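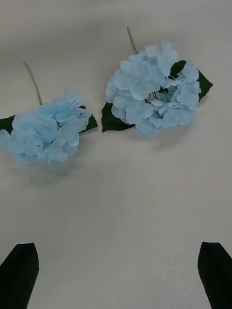

Stosura gripper finger notice: frequently asked questions
Updated August 2025

What went wrong?
On some Stosura grippers, the left finger can keep closing for a moment after the software reports that it has stopped. With hard parts the force limit catches it. With soft goods such as silk flowers, it may not, and petals or stems get crushed.

Which units are affected?
Serial numbers up to 1,988. Later units left Sturava with the corrected finger drive.

How was it found?
Angus McAlister was running artificial hydrangeas at the Brisau packing site and kept getting bent stems on picks the log listed as good. We repeated 1,000 picks on our own bench and saw the fault 15 times.

Is it a danger to people?
No injuries have been reported. Still, the fingers can move when the screen says they are idle, so press the emergency stop before you reach between them — a software pause is not enough.

Can I keep using my gripper?
Yes, at reduced speed. Set the closing speed to 2 and leave it there until the update is installed.

Does the wrist camera need to be recalibrated?
No. The fault is in the finger drive only.

When will the fix be ready?
The update is planned for September. If a finger still overruns after that, we will replace the drive at no charge.

Who do I contact?
Hamidreza Kazemi in the Talebi service office. Have your serial number and the pick log ready.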